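Ededwood snack parcels – minutes, September

Present: packing group, stores. Start 10.15. 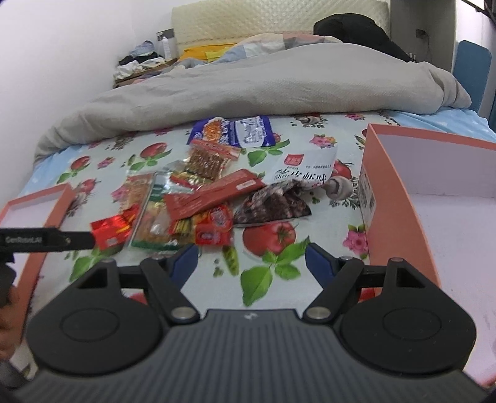
Mixed snacks on the tomato-print sheet, with the open box to the right.

1. Previous minutes
Agreed with one correction: the Closico box order was 237, not 273.

2. Contents
The mix stays at packets, sticks and long wrapped bars. Clear packets of spicy strips to be packed flat. Small packets go in last, in the gaps. Biswas has asked for a written contents list in each parcel – stores to draft.

3. Boxes
206 boxes left. The pink-orange box with the white interior remains the standard size. Barcode label to stay on the outer side wall and not be covered by tape. Lids to be kept with their boxes; several were mismatched last time.

4. Sorting surface
Beds may still be used for sorting, on a clean sheet, with the comforter pushed back. A folding table was priced and deferred.

5. Delivery
First batch of 70 parcels to Flilaletti by the end of the month. Second batch, roughly 90, depends on the next snack order.

6. Any other business
Tape is low. Stores to order.

Closed 11.05.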